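Weronika Lis has played the night nurse on *Dresar* for 2000 episodes, and she would like it known that her character has slept in none of them.

"They keep writing me coffee," she says. "I drank up to 100 cups last season. It's cold tea. I can't look at tea now."

She was diagnosed with migraines in November, halfway through the hostage plot, and told the producers by text from the makeup chair. They were kind about it – they gave the migraines to her character.
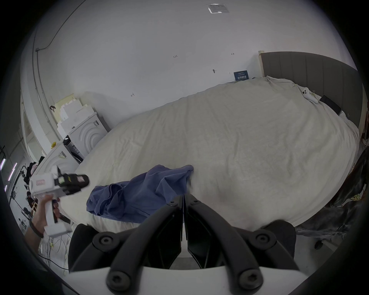
"So I was lying down in a dark room at home, and then going to work to lie down in a dark room," she says. "At least at work I got paid."

Her doctor suggested less screen time. Lis pointed out that screen time was her job. They settled on tinted glasses, which viewers took for a sign that the nurse was hiding something. One fan letter ran to 2194 words on the subject.

Is she leaving the show? "I've read that I am," she says. "My mother read it too, and she's already rented out my parking space."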